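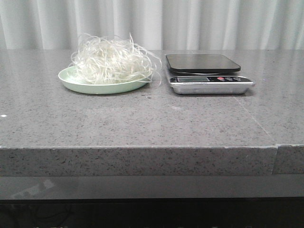
Mingxuan Zou
Contributing writer, cakes and catering

The Fallance bakery plant opens its doors to the public once a year, in January, when people have sworn off cake and the parking is easy. I got there at 8 in the morning and was handed a hairnet, then a second hairnet for my beard, which I don't have. I wore it anyway. It seemed important to the man at the desk.

Fallance makes sheet cakes and cupcakes for supermarket counters. If you have ever ordered a birthday cake under fluorescent lights, next to the rotisserie chickens, you may have met its work. Our group was 59 people, most of whom had come for the samples and were quite open about it.

The tour starts at the mixers, which come from a company called Stenska and make a noise like a bus thinking something over. Our guide shouted facts at us for ten minutes. I caught "eggs" and "since the flood." A boy near me asked if anyone had ever fallen in, and she moved us along to the ovens.

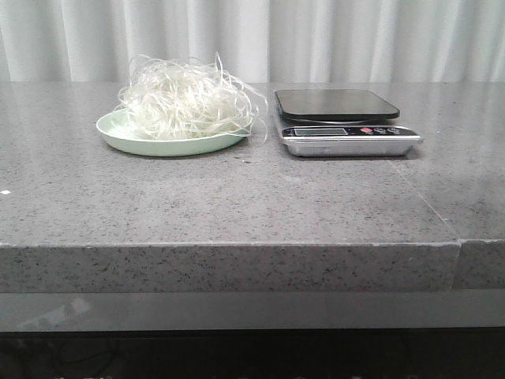 After the ovens you get the cooling hall, a long spiral belt where the layers ride up and around until they are fit to be frosted. I could have stayed there all day. It is the only part of the plant where nothing is in a hurry, and it smells like the inside of a vanilla wafer box.

Decorating is still done by hand, which surprised me. The head decorator, Mrs. Matić, piped a rose in the time it took me to find my pen, then piped another because I'd missed it. She keeps a binder of 153 approved designs. Soccer balls are popular. So are fish, for retirements. There used to be a page for divorces, she said, but the stores got nervous about the display case.

We were then walked through a room where a trade outfit named Trendlow had set up a talk on the colors of the coming season. They are sage and a kind of brown. The talk ran 40 minutes and had a handout.
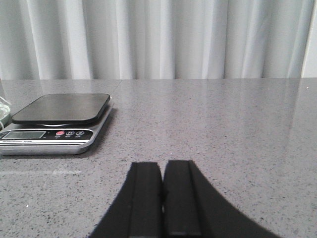

A gray speckled countertop with a pale curtain behind it.

Lunch was cake. There were 2 flavors, white and the other one, and the line for the other one went out past the coat racks. I had a corner piece with too much frosting, which is the correct amount, and went back for white when it was clear the brown was gone.

Admission is free, shoes must be closed, and the gift shop sells broken cupcakes by the pound. I bought three pounds. Most of them made it to the car.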